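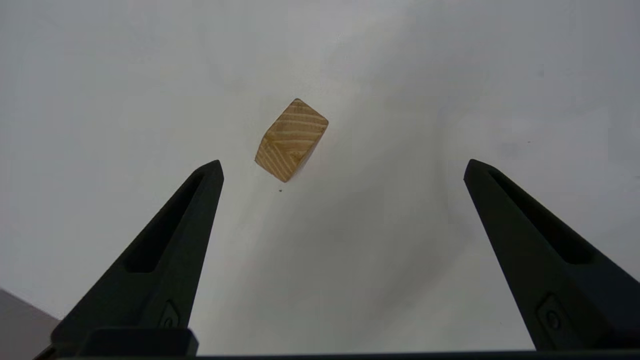 *A small block of wood with light and dark stripes in the grain.*

# Why does a bike have gears?

If you have ever ridden up a steep hill on a bike, you know the feeling. Your legs burn, the pedals hardly want to move, and you start to wonder if getting off and pushing would be so bad after all (it wouldn't, everybody does it sometimes). Then a bigger kid goes past you, legs spinning like an egg beater, and she doesn't even look tired. She may be strong, of course, but she has probably also picked the right gear.

Let's start with the parts. Between your feet, next to the pedals, there is a metal ring with teeth all the way round. It's called a **chainring**. Out at the back wheel there are more toothed rings, smaller ones, packed side by side from little to big. Those are called **sprockets**, or cogs if you like a shorter word. The chain loops around the chainring in front and one of the sprockets in back, and when you push the pedals the chain pulls the back wheel around. When you shift gears, a little arm near the back wheel nudges the chain sideways until it climbs onto a different sprocket.
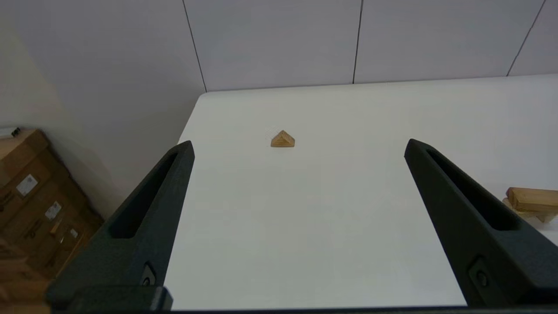
Now for the part that puzzles people. Why should the size of the sprocket matter so much? Well, every tooth on the chainring pulls along one link of chain, and every link of chain pushes along one tooth at the back. Say your chainring has 44 teeth and the chain is on a tiny sprocket with 11. One full turn of the pedals pulls 44 links, and that is enough to send the little sprocket around four times. The wheel goes around four times too! You fly along, but you have to push hard for it.

Put the chain on a bigger sprocket and the wheel turns fewer times for each turn of the pedals. You go slower, but each push is easier. That is a **low gear**, and it is the one you want on a hill. The hard, fast one is a **high gear**, and it's lovely on a long flat road with the wind behind you.

Hülya Tatlı, who mends bikes at the Coraddale workshop, tells her young riders to shift *before* the hill begins. A chain moves over most happily when you are pedaling gently. If you wait until you are halfway up and standing on the pedals, it crunches and grumbles, and it may even jump off — and then you'll have black fingers for the rest of the day.

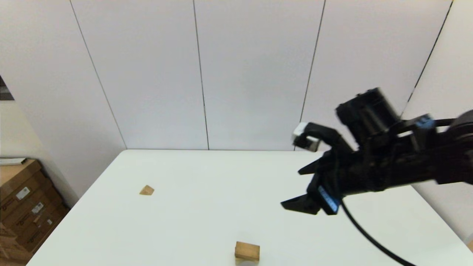 *Two wooden blocks on a large white table.*

## Try it yourself

Ask a grown-up to hold a bike so that the back wheel is off the ground. Stick a bit of bright tape on the tire so you can follow it. Put the bike in its lowest gear, turn the pedal slowly by hand, one time around, and watch how often the tape comes by. Keep your fingers well away from the chain and the spokes! Then shift to the highest gear (somebody has to keep the pedals turning while you do it) and try again. Which gear sends the tape around more times?

If your bike has only one gear, you can still join in. Count the teeth on the front ring, then the teeth on the back one, and see how many times bigger the front number is.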